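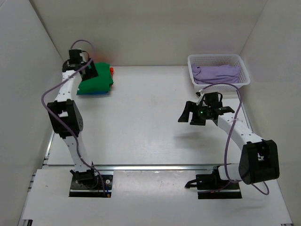

Kovari House Residents' Group
Minutes of the laundry and linen meeting, 9th June

Present: Mojtaba Hassanpour (chair), Ana, Temen, Umali (minutes). Apologies: the second floor, collectively.

1. Minutes of the May meeting
Agreed, after Temen asked for "heated" to be changed to "full".

2. Folding
The chair reminded everyone that clothes left in the dryer get folded by whoever needs the dryer next, and that complaints about the standard of folding will be heard with limited sympathy. Ana said sleeves go in first, then the body in half. Temen folds in thirds and does not intend to stop. Both methods were allowed to stand, provided they are not mixed in one pile. Umali asked about fitted sheets. Deferred.

3. Stacks and baskets
Agreed that folded things go in a stack with the largest at the bottom, and that a stack goes into a basket once it is finished. Mesh baskets preferred, as people can see what is in them before tipping them out on the floor. Temen's view is that one garment does not entitle anyone to a whole basket. Ana's view is that it depends on the garment.

4. Unclaimed items
Anything left for 30 days goes to the charity shop. Umali to put up a notice. The chair asked for a shorter notice than last time.

5. Money
The laundry tin stands at £75, less 2 foreign coins. Ana to buy pegs.

6. Any other business
Temen raised fabric softener - the chair ruled that it was a matter of conscience.

Next meeting when the fitted sheets can no longer be ignored.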